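Sorting Day, Part Whatever

Quick one tonight, dinner is already late and I have 6 things on the list I haven't touched.

So the craft table. I finally gave in and taped it. Blue masking tape, straight on the top, one line across and one down, plus a short bit in the far corner for stuff that's leaving the house. Didn't measure. Did not use a ruler. The long one slopes and I'm leaving it.

The idea came from Rajeshwari, she does it with her kitchen counter when she's packing school lunches. Everything gets a section and you can't move on until the section is clear. I've been doing Tuesday evenings only, an hour or so, and it's the first system that's lasted past the second week.

Bottom left is keep. Bottom right is fix (mostly glue jobs, one metal scoop). Top right is things that need a home in another room, paper towel holder type things, why is any of that on a craft table. Top left is bowls.

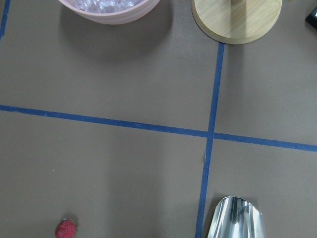 Bowls get their own section becuase I use them for everything. Beads, pins, the clear bits left over from the vase project, snacks if I'm not careful. I had 2 in the giveaway bag last month and took both back out. Pink stays. The chipped green one can go, Shota already said he'd have it for screws.

Tape notes, as someone asked last time. Masking tape, not duct, please. Duct left a gummy line on my old desk that took a whole evening and most of a bottle of oil. Press it down with the back of a spoon. It does fray a bit where you drag boxes over it, I just stick a new piece on top when it gets bad. Takes a minute.

Still to do: the ribbon drawer. The ribbon drawer is its own post. Also the Lamby box, which has been sitting by the door since March and is full of yarn I bought for a blanket and never started. If anybody wants cream yarn, 103 yards to a ball, email me. Muthu you said yes and then you went quiet!

Next week I want to try smaller sections for buttons and thread. Might need a different color tape so I can tell which lines are which. Or just write on it with a marker, that's probly easier.

OK. Rice is boiling over. More Tuesday.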